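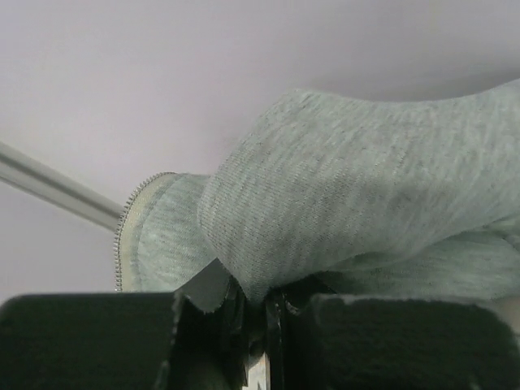 Eckhard Tiedemann on why a good zip-up deserves a second life

Eckhard Tiedemann can talk about sweatshirts for a whole afternoon, and when I visited his repair shop, Vustuter, he very nearly did! He has mended 146 of them this winter, and he still lights up when a soft gray-green one with a silver zipper comes up in conversation.

"Look at those little dark flecks in the knit," he says. "A heathered fabric is so forgiving. You can darn an elbow and your own mother won't find it."

Zippers are his great love. He taught himself to replace them 9 years ago, on a jacket he couldn't bear to give up, and now he keeps a drawer of 700 spares sorted by length. Metal teeth are his favorite ("they have such a nice sound"), and he runs a plain candle stub along them when they start to drag.

So how should we treat ours at home? Zip it up before it goes in the wash, he tells me, turn it inside out, and keep the water cool. Then dry it flat if you've got the room.

"And fold it! People hang heavy knits and the shoulders go all pointy. Sleeves in, bottom up, done. I like a big, loose fold, nothing pressed down hard."

Eckhard's next mending evening is in February, and beginners are welcome. Bring the sweatshirt you've been meaning to fix, and a spool of thread close to its color.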